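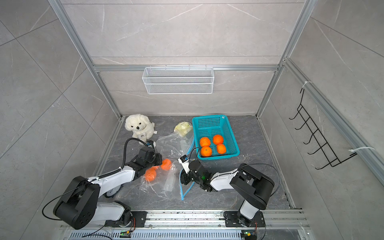
Slide 1. Hi everybody, thanks for coming back after the coffee! I'm going to talk about bags and baskets for the next 20 minutes, and yes, I did get a whole slot for it.

Slide 2. So, I pack for the Wandier share, the fruit and odds-and-ends boxes that go out from the Pinheiro building. Last January we sent out 783 boxes. Every one of them had something loose in the bottom when it got home (okay, not every one, but the emails felt like it).

Slide 3. Oranges first. I love oranges. They're tough, they smell great, and they roll. My rule now is that oranges go in an open basket with mesh sides, one layer, side by side in rows. Don't pile them. If one goes soft you spot it right away, and the air gets around it.

[Pause. Ask who keeps oranges in the fridge. Let them argue a bit.]

Slide 4. Zip bags. I used to put everything in zip bags, oranges too, and I've stopped. Fruit sweats in a closed bag. If you really need to bag it, two to a bag and leave the zip open an inch or so. To get a floppy bag open, hold one edge of the top still and work the other side away from it. Doing it in midair is how you lose an orange under the shelves.

Slide 5. Soft stuff! People put toys in the share box, which I think is lovely. A plush dog goes in last, sitting up, away from the fruit. Leave the tag on if you can stand it, the washing instructions are usually there.

Slide 6. Hanging things. A wire basket up on a bar and a strip of hooks on the side wall gave me back more room than the new Stumetti shelving did, and I'll say that even though they paid for the sandwiches. Cable ties hold a hook rack fine, one near the top and one near the bottom. Check them every so often.

[Skip slide 7 if Clelia's session is running over. It's only the price list.]

Slide 8. Crumpled bags: flatten them, wipe them, use them again. We went through 50 a week before I started doing that. Handouts are by the door, take two.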